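Want to spend an afternoon squeezing things with us? Paid handheld gripper sessions

Posted November 1, 2023
Casual, paid, in person
Contact: Kaan Coşkun, Wetby

Hi! I'm Kaan and I run the gripper comparison at Wetby. I'm looking for people to come in, strap a gripper to each hand and pick up, fold, turn over, open and generally fuss with ordinary objects while we record what the grippers do. You don't need to know a thing about robots. I'd almost prefer it if you didn't, because people who do tend to move the way they think a robot ought to move, and I have plenty of that already (most of it from me).

What we're trying to find out

We have two designs of handheld gripper on the bench at the moment. One is called Hellus and the other is called Kusuma. They weigh close to the same and they both fit over your hand, but the jaws close differently and the grip you hold them with is different too. Later on, the same jaws go on the ends of a pair of robot arms, and the arms learn from the recordings people make by hand. So if a gripper is awkward for a person, we get awkward recordings, and then we get an awkward arm. I'd like to catch that early.

I have opinions about which one is better. I won't tell you what they are until you've finished, and please don't try to guess and be nice to it!

What you'd be doing

A session is 4 hours including breaks. You'll get a proper introduction first and as much practice time as you want, and then we work through a set of tasks at a board on a padded mat. Half the tasks are done with Hellus and half with Kusuma, and the order gets swapped from person to person so that neither one always gets you when you're fresh.

Most of the tasks use both hands. You might hold something steady with the left and pull at it with the right, or pass it across, or stretch it flat and put it down again. Soft things are the hard part. A block is a block, but cloth folds up under the jaws and slides out of one side while you're looking at the other, and I really want more of that in the recordings. Drops and fumbles are fine. We keep them.

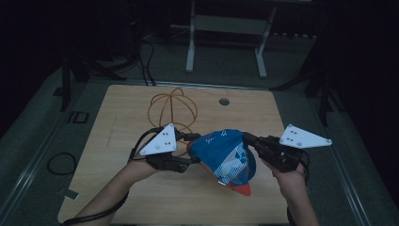

Two-handed cloth handling with the handheld grippers

After each block of tasks I'll ask you a few questions. Where did your hand get tired? Did you know when you had hold of the thing, or were you guessing? Did the cable annoy you? (Tell me if it did. I've rerouted those cables more often than I'd like to admit and I'm willing to do it again.) There's also a short form at the end, and a space on it for swearing at the equipment if you feel the need.

We've got 288 recordings to make in this round and I can't do them all myself, partly because my wrists would give out and partly because they'd all look like me. I have big hands and I'm right-handed, and I've had so much practice by now that I've stopped noticing the annoying bits.

Who I'm looking for

Anyone 18 or over who can work with both hands for short stretches at a time. I'm especially keen to hear from:

People with small hands. The straps were sized on mine and I suspect they're a nuisance for a lot of you.

Left-handers. We're badly short of left-handers.

People who use their hands for a living or for fun. Sewers, cooks, florists, bike mechanics, people who tie fishing flies, anyone who has worked in a laundry. You have habits with materials that I'd never come up with.

People over 60. Nearly everyone who's been through so far has been a student, and students are lovely, but they all seem to be available on the same afternoon and then never again.

If you've had a recent wrist, elbow or shoulder injury, please sit this round out. The grippers aren't heavy, but you do hold your arms out in front of you more than you'd expect and it adds up. If you have something longstanding and you're not sure, get in touch and we'll talk it through. We can shorten blocks or add breaks without any fuss.

Glasses are fine. Long nails are usually fine with Kusuma and a bit tricky with Hellus, and I'd love to have that properly written down by someone other than me. Please leave rings and bracelets at home or be happy to take them off, as the straps catch on them.

Pay

You get $205 for the full session. If you need to stop partway through, for any reason or none, you still get paid for the session. I mean that. A person who stops after an hour because one of the grippers hurts has told me something very useful.

Tea, coffee and biscuits are on us. If you do a first session and enjoy yourself, there's a good chance I'll ask you back for a second, at the same rate, when the jaw pads have been changed.

What gets recorded

Cameras record your hands and forearms, the grippers and the objects on the board. The grippers also log their own movement and how far the jaws are open. We don't set out to record faces, and if one wanders into a recording we blur it before anyone outside the team works with it. Sound is off. Your name is kept apart from the recordings, and you'll have a consent form to read at home before you come in, so you're not skimming it in the doorway with your coat half off. You can ask for your recordings to be deleted up to 2 weeks after your session.

Please don't wear anything on your arms that you'd rather not have on camera. Plain sleeves that push up to the elbow are perfect. If you have tattoos on your forearms and you don't want them recorded, I've got a drawer full of stretchy sleeves in most colours and you're welcome to a pair.

Where and when

We're on the ground floor of the Grodholm building, through the side entrance with the ramp. There's step-free access all the way, an accessible washroom on the same floor, and parking at the back. The recording area is kept fairly dim away from the board, so if that's a problem for your eyes let me know and we can see what can be done with the lights.

Sessions run mornings and afternoons. I can do a small number of evenings for people who work days, so ask, and don't assume you're putting me out. This round stays open until every slot is filled. The next one won't be until June, and that one will be on the arms themselves, driven with a controller in each hand. If that sounds more like your thing, say so when you write and I'll put you on the list for it.

How to put your name down

Send me a message through the contact page on the Wetby site with "gripper sessions" in the subject line. Tell me:

Your name and the best way to reach you
Which hand you write with
Whether mornings, afternoons or evenings suit you
Your glove size if you know it (a guess is fine, or lay your hand on a ruler and measure across the knuckles)
Anything I should know so the session is comfortable for you

No résumé, no cover letter, please. I'll write back to everybody, even if the slots have gone, though it might take me a few days if I'm in the middle of recording.

A few things people have asked me already

Can I bring a friend? Yes, and if they're over 18 they can sign up too. You'd each do your own session — I only have the one board set up — but there's a couch next door and the biscuits are within reach of it.

Will I be any good at it? You'll be clumsy at first, everybody is, and then somewhere in the practice time your hands sort themselves out and it gets oddly fun. I'm not scoring you. The grippers are the ones being tested.

Can I find out the results? Sure. Tick the box on the form and I'll send you the write-up when it's finished, including which gripper came out ahead and whether I was right about it.

Kaan Coşkun
Gripper comparison, Wetby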